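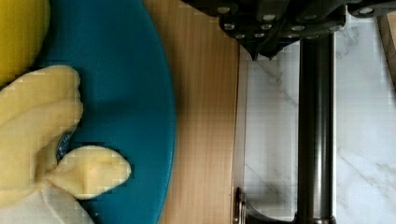 Page 9 of 79

Murik Forum > Shows, visits and open days > Open day at the Brornau lab

sannafan866
Back from the Brornau open day and my feet are killing me, but wow, what a morning! I went in mostly for the arm demos and ended up parked at the kitchen table station for way too long. Blue plate, banana with the peel folded out, black gripper working over by the marble. I've seen plenty of arms stack blocks. Fruit is a different animal — it squishes, it rolls, and no two pieces are the same shape. The guy running the station let us ask anything and didn't rush us.

gearmouse
Jealous. I went in March and they only had the Udano cell running, behind glass. Did they let you get close?

sannafan866
Close enough to see the bolt heads! There was tape on the floor and you stayed behind it, fine by me.

flatwasher
I was there too and I'll be the grump. It was slow. I watched one pick-up attempt and could have eaten lunch. For a 775 mile round trip I wanted more than a fruit plate. The Sanna line over in the big hall was way more impressive, and there was hardly any wait.

sannafan866
I liked the Sanna line too (look at my user name, lol), but that thing puts the same box in the same spot all day. Somebody sets a plate down a little crooked and it's a whole new problem. I'd rather watch slow and hard than fast and easy.

flatwasher
Fast and easy pays the bills. Show me it clearing a table before the coffee gets cold and I'll come around.

pilotlight_9
Question about the fingertips. They look awfully pointy for soft fruit. Wouldn't you want wide rubber pads?

gearmouse
Depends what you're after. Pointy tips get under a thin edge, like a flap of peel or the rim of a plate. Pads are kinder but they block your view and bump into everything. I've got a set of each on my little bench arm and swap all the time.

pilotlight_9
Ok that makes sense. I'd still bet on bruises.

flatwasher
Seconding the bruises.

sannafan866
You two should come argue with them in person! Next open day is August 22, 2026, same building, doors on the parking lot side. Get there early — by midmorning the line for the small demos was around an hour.

gearmouse
Putting it on the calendar. Is there food, or do I pack a sandwich?

sannafan866
Pack one. The snack cart had pretzels and that was it.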